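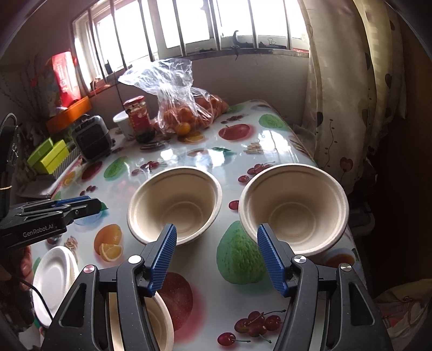
*Pulp bowls on the fruit oilcloth, with the paper plates off to the left.*

I buy my pulp bowls in sleeves of 50, and for years I tore the plastic open and plunked the whole tower on the table. Then everyone would grab one and get two stuck together! So now I set them out properly before people come over, and it takes me less time than making coffee.

## What you need

- molded-pulp bowls (mine are the plain beige ones from Sorkitz)
- paper plates, if you're serving anything flat
- a wipeable tablecloth
- a bag of small oranges or whatever fruit is cheap

## Setting up

**1. Wipe the cloth first.** I love my oilcloth — big loud fruit all over it, cherries, apples, the works — but it's shiny and shows every smudge when the window is bright. Damp rag, then a dry one. Let it sit a minute.

**2. Split the bowls.** Hold the stack sideways and twist gently, one hand on each end. If two are really jammed together, slide a thumbnail under the rim and go slowly around. Don't yank, the rims are thin and they'll bend on you.

**3. Put the first few side by side near the front edge.** Singles, right side up, not stacked. People take what they can reach. I keep the spares in the kitchen and top up as we go.

**4. Give the plates their own corner.** Mine go at the left, in one pile. If you're expecting a crowd, open the pack of 100 and save yourself a trip.

**5. Fruit goes in back.** I leave the oranges in their clear bag until people show up, then tip them into a couple of the bowls.

## A note on soup

I've had chili in these with no trouble, but I wouldn't leave anything brothy sitting for hours. For a long Tuesday potluck I put out real bowls for the soup and keep the pulp ones for chips, salad and peels.

Leftover clean bowls go back in the sleeve with a clothespin on the end.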